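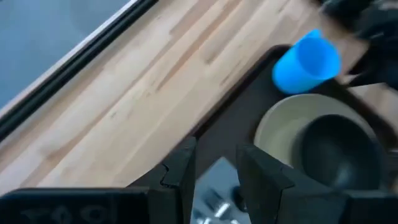
Trays, tables and the last ten feet
Speaker notes, Mariama Issahaku
27 May 2021

Slide 1. Title

Thank the hosts. Check the clicker. Say who I am: I run dining rooms for Gilbert, which operates staff lunchrooms and a couple of school halls. I started on the dish line and I still cover it when we're short.

The talk is on what happens between a person finishing lunch and the dishes reaching the rack. We call it the last ten feet. Most of it is decided by the tray and the table.

Slide 2. Where the numbers come from

One lunchroom, 276 seats, same menu cycle before and after. We started in February and ran for 11 weeks. On a full day we serve 1,226 trays. Every tray comes back to the same window.

Don't read the table on the slide. Point to the breakage row and move on.

Slide 3. What goes on a tray

Our basic setting is a plate, a bowl and a cup. The bowl can ride on the plate. The cup stands on its own near a corner. People arrange it that way without being told, and they usually bring it back that way too.

Ask the room: who stacks the bowl on the plate when they clear? Wait for hands.

A bowl on a plate saves space on the tray. It also slides if there's sauce under it. We went through four bowls before we picked one with a wider foot. The old bowls had a narrow foot and walked across the plate whenever the tray tipped.

Slide 4. The tray

We looked at three things: rim, corners, color.

Rim. A low raised lip is enough to hold a cup that has started to slide. A high lip holds it better but the trays don't nest as tight, and the stack at the start of the line gets too tall for the younger kids in the school halls. We stayed with low.

Corners. Rounded. Square corners chip and they catch on the cart.

Color. We moved from pale gray to a very dark brown. Two reasons. Stains don't show as much between washes. And a light plate shows up on a dark tray, so the person at the window sees right away what's there. The drawback is dark bowls. A black bowl on a dark tray is easy to miss if it isn't sitting on a plate, and we had some go down the tray chute in the first two weeks. If I were buying again I'd get the bowls in a light color. We had already ordered them.

(Someone will ask about non-slip mats. Answer: we tried the Stirico mats, people liked them, but they came off in the tray washer and we were fishing them out of the drain. They may suit a smaller room.)

Slide 5. The cup

Cups are bright blue. The supplier was Flemura. We picked blue for one reason, it's not a food color. You can spot a cup on a tray, under a bench, or in a trash can from across the room.

Cup losses before: 258 over the test period. I don't have a clean figure for after, because a box of new cups was opened in the middle and nobody wrote down how many went out. It was lower. I won't put a number on it.

Plastic, tapered, so they stack. A stack of more than a dozen sticks together when it's warm from the washer. Let them cool first.

Slide 6. The table

This one takes the longest. Slow down.

We have two kinds of tabletop. The older rooms have laminate. The newer room has butcher block, light wood in long narrow strips. Guests like the wood. It's quieter when a tray gets set down, and the room sounds less like a cafeteria.

It does need looking after:

Wipe along the strips, the same direction as the grain. Crumbs sit in the joints if you wipe across.

Damp cloth, then a dry one. Don't leave a wet tray sitting on it. The underside of a tray that came out of the washer too early will leave a mark the shape of the tray, and it takes sanding to get it out.

Oil on a schedule. Ours is every six weeks, done after the last lunch before a closed day so it can soak in overnight.

Knots and dark streaks are part of the wood. New staff scrub at them. Show them once on the first day.

Slide 7. Clearing, step by step

Keep this practical. I have a tray up front, so do it live if the table is steady.

Cup first. Tip out what's left and set it upside down in the cup rack.

Then the bowl, lifted off the plate with one hand flat on the tray.

Scrape the plate. Rack it.

Tray last, wiped and turned over onto the stack.

We used to take the plate and bowl together. It was faster per tray and slower by the end of the hour, since the bowls had to be separated at the sink anyway.

Slide 8. What didn't work

The Barnix cart. Nice cart. Too wide for our door by less than an inch, and we measured the frame and forgot the hinge.

Signs on the tables. People moved them to make room for their trays.

Asking guests to sort their own silverware at the busiest time. Fine at one thirty, not at noon.

Slide 9. If you only change one thing

Put the dishes you own on the tray you want to buy, on the table you already have, and carry it across the room full. Do it ten times. Have someone shorter do it too. A supplier will lend you a sample if you ask.

Slide 10. Questions

Likely ones:
Cost per tray. I can share it by email, prices have moved since February.
Wood in a school hall. We don't, the benches fold and the tops would take a beating.
Oil brand. Food-safe mineral oil, whatever the store has.

Leave the handout by the door. Take my tray back.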